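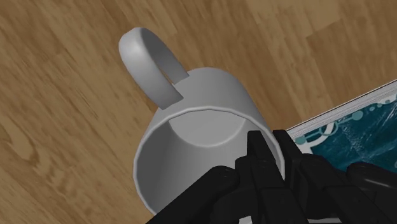 List home | Threads | Search | Subscribe
Reading time: 2 minutes

Re: [sadiso-club] Mug task, camera views and episode length

On Wednesday a member of the Cao team wrote:

> We have the mug task running in Noter but two things are unclear from
> the task sheet. First, does the policy get the room camera as well as
> the close one, or do we have to choose? Second, our episodes time out
> at 400 steps and the arm is often still above the mug at that point.
> Is the limit fixed? We also see the mug jump sideways when a finger
> touches the rim.

Taking these in order.

Both views are allowed. The close view is good for the rim and the handle but says very little about the rest of the table. Teams that trained on it alone last term had trouble when the laptop or the bowl was moved between resets. If you use both, log them at the same rate, or the Nornumberg loader will drop the unmatched steps without a warning. 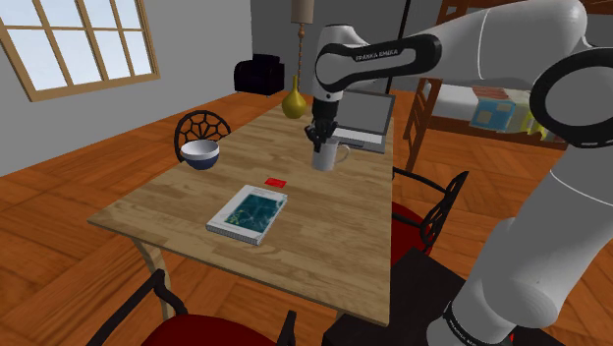

Room view, mug task, Franka arm with the gripper over the mug.

The limit isn't fixed at 400. That is the default in the old config file. For the club competition it is 1000 steps, and the scoring script assumes 1000, so please change it before you record anything. Runs recorded with the old limit will load but will be scored as failures.

The jump at the rim is a contact problem. The mug's collision shape is a coarse mesh and the lip is thin, so a fingertip that comes down on top of it gets pushed out hard. Two things help: halve the physics time step, and approach with the fingers slightly wider than you think you need. Don't edit the mug mesh, as entries are checked against the original.

Other points for all teams:

- Minimum submission is 30 episodes per task, unedited. Keep the failed ones in.
- The book and the red card are distractors. Touching them carries no penalty, but knocking either off the table ends the run.
- Seed 513 is reserved for the final. Please don't train on it.
- The arm's start pose may be changed by up to the amount given in the sheet. The base may not be moved.

We have almost filled the shared drive, so compress the video before uploading. The lab machines are free from November if your own are too slow.

Questions to the list please, not to me directly.

Previous in thread | Next in thread | Back to index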